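Prüfliste Hygiene und Brandschutz — Bereich Wäsche und Bewohnerzimmer
Wohnheim Erden, Begehung vom Freitag, 28. Oktober

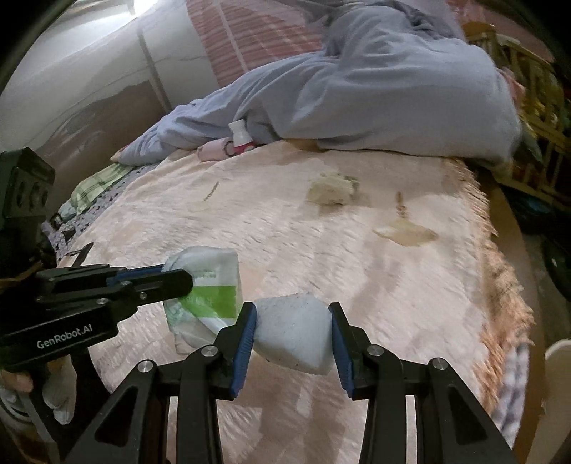
Abb. 1: Weiße Socke mit dunklen Flusen, daneben ein gefaltetes weißes Päckchen mit grünem Etikett auf der Tagesdecke.

Begehende: Maysoun Akl (Hauswirtschaftsleitung), Trevor Fothergill (Brandschutzbeauftragter)
Protokoll: Mio Kawaguchi
Geltungsbereich: Haus Oakley, Waschküche, Trockenraum, Wäschelager, Zimmer 171
Bewertung: i. O. = in Ordnung; M = Mangel; n. g. = nicht geprüft

1. Waschküche

1.1 Bodenablauf frei und gespült: i. O.
1.2 Zulaufschläuche ohne Risse und Knickstellen: M
Kommentar: Schlauch an Maschine 2 im Bereich der Verschraubung porös. Maschine bis zum Austausch außer Betrieb genommen, Hinweisschild angebracht.
1.3 Waschmittel verschlossen und gekennzeichnet gelagert: i. O.
1.4 Betriebsanweisung lesbar ausgehängt: M
Kommentar: Der Aushang gibt noch den Stand vor der Umstellung im März wieder. Die gültige Fassung liegt im Büro vor und ist auszutauschen.
1.5 Trennung von reiner und unreiner Wäsche: i. O.

2. Trockenraum

2.1 Flusensiebe nach jedem Durchgang gereinigt: M
Kommentar: Zwei Siebe deutlich belegt. Das Reinigungsblatt weist in der laufenden Woche Lücken auf. Auf die Brandgefahr durch Flusenansammlungen wurde die Schichtleitung mündlich hingewiesen.
2.2 Abluftleitung ohne Quetschung, Klappe gängig: i. O.
2.3 Abstand brennbarer Gegenstände zu den Trocknern mindestens 50 cm: i. O.
Kommentar: Bodenmarkierung teilweise abgerieben, bei Gelegenheit erneuern.
2.4 Feuerlöscher zugänglich, Prüfplakette gültig: i. O.
2.5 Rauchmelder funktionsfähig: n. g.
Kommentar: Die Auslöseprüfung erfolgt mit der Wartungsfirma Brukton.

3. Wäschelager

3.1 Regale standsicher und an der Wand befestigt: i. O.
3.2 Fluchtweg in voller Breite frei: M
Kommentar: Rollwagen im Durchgang abgestellt. Während der Begehung entfernt. Ein fester Stellplatz ist durch die Hauswirtschaft festzulegen.
3.3 Lagerung nicht unmittelbar auf dem Boden: i. O.

4. Zimmer 171

4.1 Bettwäsche sauber und unbeschädigt: i. O.
4.2 Mehrfachsteckdosen nicht hintereinander geschaltet: i. O.
4.3 Fluchtplan an der Türinnenseite: i. O.
4.4 Fenster schließt dicht, Griff fest: M
Kommentar: Griff locker. Auftrag an die Haustechnik (Kieran Hebden) erteilt.
4.5 Persönliche Wäsche gekennzeichnet: n. g.
Kommentar: Wird bei der Wäscheausgabe gesondert geprüft.

5. Maßnahmen und Fristen

Punkt 1.2: Austausch des Schlauchs durch die Haustechnik, Frist 6 Werktage.
Punkt 1.4: Aushang ersetzen, sofort.
Punkt 2.1: Nachunterweisung der Schichtleitungen durch Herrn Fothergill. Das Reinigungsblatt ist bis zur Nachbegehung täglich gegenzuzeichnen.
Punkt 3.2: Stellplatz markieren und im Lageplan nachtragen.
Punkt 4.4: Griff befestigen, Erledigung an Frau Akl melden.

Die Nachbegehung der Punkte 1.2 und 2.1 übernimmt Howard Wragg. Maschine 2 darf erst nach schriftlicher Freigabe wieder benutzt werden.

Verteiler: Heimleitung, Hauswirtschaft, Haustechnik, Ablage Brandschutz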